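How to refill a packet dispenser without squashing everything

If you keep one of those upright dispensers for little flat packets, you'll know the annoyance of a stack that jams halfway down. I've filled ours at the Havthorpe tea room every Thursday for longer than I care to admit, and these days it hardly ever sticks (touch wood!).

Stand the dispenser on a clear table and open up the front. Take out whatever is left and give the corners a gentle smooth with your thumb, as crumpled edges are usually the culprit. Tap the new packets together on the tabletop like a pack of cards, all facing the same way, and slide them in four at a time. Keep the older ones where they'll be used first.

Don't be tempted to cram in that last one! Leave it on the table if it feels tight, and pop it in later when there's room for it.
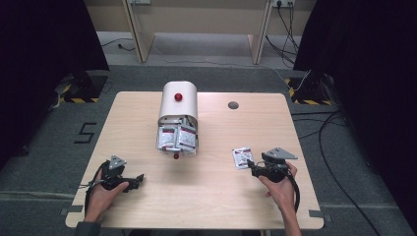 Pieter Maluleke wrote to add that he puts his in singly, flattening each with a ruler beforehand, and hasn't had a jam since May.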